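Section 4: Your First Pick, With a Stapler

By now you've got the gripper put together and the batteries charged, and if you followed Section 3 you've also made peace with the Orex app. Good! Now we get to the part everybody wants to skip to, where the thing picks something up. I know you want to start with laundry or the dishwasher. I did too. My shop in Diltville has a whole bin of parts I wanted sorted, and I had big plans for that bin. Please start with one small stapler on a clear white surface. You'll learn more about what machines can and can't do yet from that than from any video of a robot folding towels.

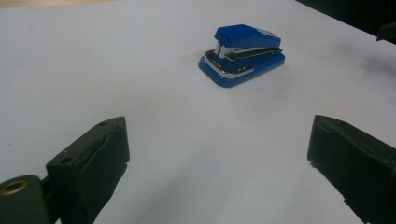
Words by Revathi Bhat
Set-up guide, revised April 2021

Before you begin

You'll need the hand-held gripper, a small stapler, a sheet of white paper big enough to work on, and a table you can walk around. Take the staples out first. (Ask me how my thumb knows.)

1. Lay the paper flat and smooth out any curl. Tape the corners if your table is slick.

2. Set the stapler down at a slant, well past the fingertips. A straight-on stapler is too easy, and the software gets lazy about it.

3. Open the fingers all the way. Both pads should face in toward each other. If one is twisted, go back to Section 2 and reseat it.

4. Press Record and wait for the beep. Count to two in your head.

5. Move in slowly and close on the middle of the body. Stay off the nose, where the arm can pivot and squirm out of your grip.

6. Lift, hold, set it back down, open up, back away. One smooth trip, please, even if you feel silly going that slow.

7. Press Stop. Turn the stapler to a new angle and do it again.

CAUTION: Keep your free hand off the paper while you record. If your fingers keep showing up next to the stapler, the software starts to think they belong there, and it will sit and wait for them.

Note: The pads wear. Mine get rough at the edges, and I keep using them until they start to peel. A spare set comes in the small bag with the screws.

How many times do I have to do this?

More than you'd like. I recorded 666 picks before I trusted mine with a stapler it could see plainly on white paper, and Venkatesh Thomas over in Swanson, who is a lot more patient than I am, went to 2,000. He does nine or 10 at a sitting, gets up for coffee, and comes back. I tend to do a long stretch and get sloppy near the end, so do it his way.
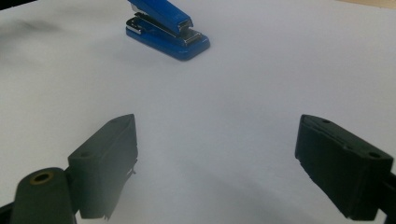 Swap directions as you go, too. I got so used to pointing the nose one way that my first batch was nearly useless the other way around, and I had to redo most of a September weekend's worth. Shiny things are a pain as well. Chrome throws a glare and the software can lose track of where the edge is, so if you've got a bright lamp right overhead, try moving it before you start blaming the settings.

So can it do chores yet?

Some, sort of, on a good day! With everything on this page done right, the arm in my shop will take a stapler off the paper and put it in a tray, and I still grin when it does. Ask it to clear a real desk and it's another story. Cords, mugs, a stapler half under an envelope, all of that still beats it. The folks at the Prindby shop have theirs loading small parts into a fixture all afternoon, but they set those parts out in the same spots every time, and a person checks on it. I'd plan on doing your own dishes for a while.

If your arm misses every pick by the same amount, don't record any more. Go to Section 5 and redo the calibration first.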